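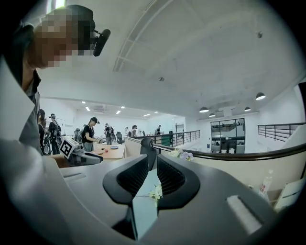

handpicked_lil
So my job has changed more in the last 2 months than in the 5 years before it, and I want to hear from people further along. I used to do small arrangements at Vekby, all by hand. Now half my shift is teaching grippers to do it. A little sprig of white flowers, two black fingers, pinch the stem, set it down, next one. My hands know how hard to squeeze, but try putting that into words for the Stavari people! Anyone else doing this?

pui_shan_m
Pui-shan Man here, I was on the line at Heinonen when they brought it in. We went from packing to "demonstrating" to minding the cells. Pay went up a bit, my wrists are better, and I talk to people a lot less. I do miss the talking.

tapeGun17
Sorry, but you're training your replacement. We had 17 packers on my shift and now it's 9. Same speeches about new roles.

handpicked_lil
Did they let people go or just not hire?

tapeGun17
Mostly not hire. Doesn't feel much different when you're the one covering breaks.

merja_o
I don't agree with tapeGun. At Lilto we got a line in writing before July that demo hours count as skilled work, and it stuck. Ask for that now, while they still need you. Also ask who owns the recordings – we forgot.

tapeGun17
Fine, get it in writing. I'd still be looking around.

pui_shan_m
Merja Oksanen from the night shift?? Hi!! And lil, stems are horrible, we did 2000 grips on soft stuff before anyone was happy. Ask for shorter blocks, my thumb was sore for weeks.

handpicked_lil
My thumb is already complaining, so yes, asking tomorrow. Merja, can you message me the wording you used?

merja_o
Sent.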